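Where Does Cloth Come From?

Cloth is all around you. You are probably wearing some, and tonight you will sleep under some. Most cloth begins as a plant, an animal's coat or a liquid made from oil. It takes a lot of work to turn any of those into something you can wear.

Starting with a fibre

A fibre is a very thin strand, like a hair. Cotton fibres grow on the cotton plant. When the seed pods are ripe they split open and a white fluff bursts out. Each bit of fluff is made of fibres joined to a seed. The plant uses the fluff to help its seeds travel. People use it for shirts, towels and trousers.

Wool comes from sheep, and linen comes from the stalks of a plant called flax. Silk is made by silkworms, which are really caterpillars. Polyester and nylon are made in factories. A thick liquid is pushed through tiny holes, a bit like water through a shower head, and it sets into long threads.

From fibre to yarn

One cotton fibre is weak. You could snap it without trying. If you twist lots of fibres together they grip each other and make yarn, which is much stronger. Twisting fibres into yarn is called spinning.

You can try this with a ball of cotton wool. Pull out a small piece and tug it gently until it is long and thin. Now roll it between your fingers, always in the same direction. Pull the ends. It is harder to break than before.

Weaving

To weave cloth you need two sets of yarn. The first set is stretched tight on a loom. These yarns are called the warp. The second set, called the weft, goes across them, over and under, over and under.

Denim is woven in a slightly different way. The weft goes under two or more warp yarns at a time, and each row starts one step along from the last. This makes slanting lines in the cloth. The pattern is called twill, and it makes a hard-wearing cloth.
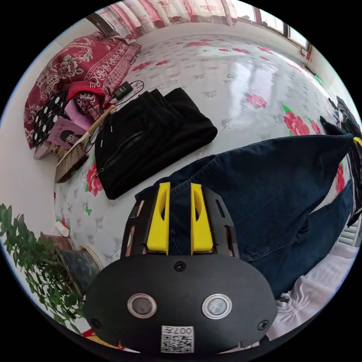
In most blue denim only the warp yarns are dyed. The weft is left white. Turn up the bottom of a pair of jeans and you will see that the inside is much paler than the outside. The blue dye is called indigo. It stays mostly on the outside of the yarn, so when the cloth rubs against things the blue wears away and the white middle starts to show. Knees usually fade first.

Putting a picture on cloth

Stripes and checks can be woven in by using yarns of different colours. Flowers and animals are often printed on afterwards.

The oldest way of printing uses a block of wood. The printer cuts a shape into the block, dips it in colour and presses it on the cloth. Each colour needs its own block. A flower with red petals and green leaves needs at least two. 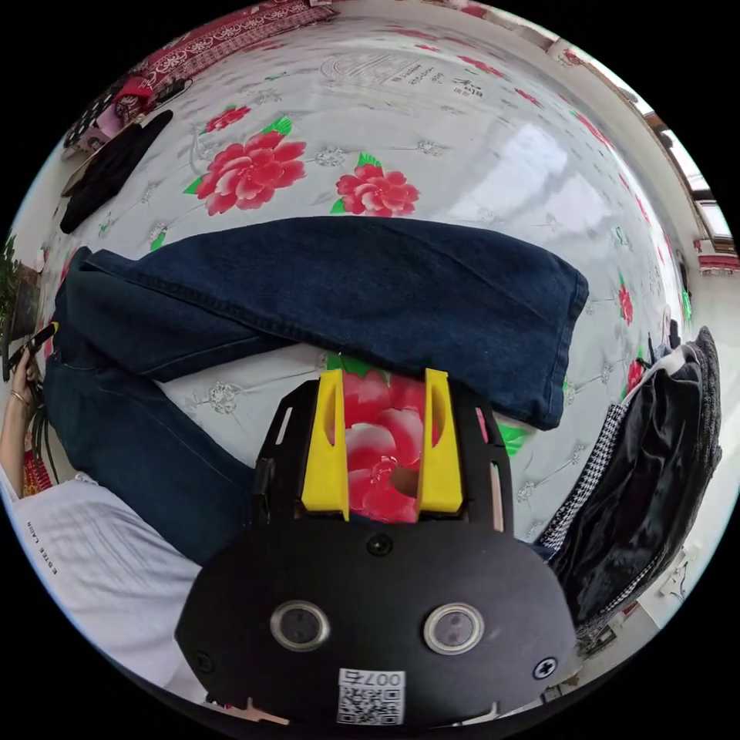 Red peonies and green leaves on a quilted bedspread.

Factories print much faster. Many use metal rollers with very small holes in them. Colour is pushed through the holes as the cloth runs underneath. Every time the roller goes all the way round, the pattern starts again. This is called a repeat. Look at some curtains or wallpaper at home and see if you can find where the repeat begins.

Some colours have to be heated or steamed after printing, so that they do not wash out.

Cutting and sewing

Clothes are made from flat pieces, cut out and joined together. A paper shape called a pattern shows the cutter where to cut. In a factory, 60 layers of cloth may be piled up and cut in one go. 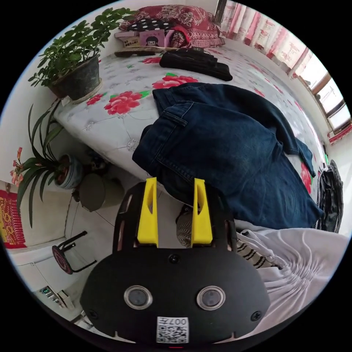 The line where two pieces join is called a seam. Jeans have strong seams because the edges are folded over each other and stitched twice. The folded edge at the bottom of a leg is called a hem, and it stops the cloth from fraying.

Quilting is another kind of sewing. Two layers of cloth are laid with something soft between them, and stitches go through all the layers. The stitches stop the filling from sliding down to one end. The soft filling holds air, and the air keeps you warm.

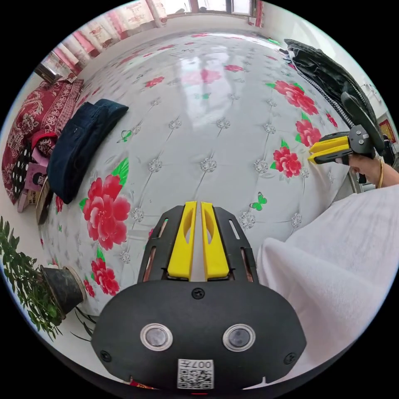
Written by Carys Dafis
Checked by Arne Hollmann

What happens to old cloth?

Cloth can last for years if it is looked after. A small hole can be darned or patched. Clothes that are too small can go to someone else, and worn-out cotton makes good cleaning rags.

Some old cloth is torn back into fibres by machines. The fibres come out shorter than they were at the start, so they are often mixed with new ones before they are spun again. Others are used to stuff cushions or car seats.

Words to know

Fibre: a very thin strand
Yarn: fibres twisted together
Loom: a frame or machine for weaving
Warp: the yarns stretched on the loom
Weft: the yarn that goes across
Hem: a folded and stitched edge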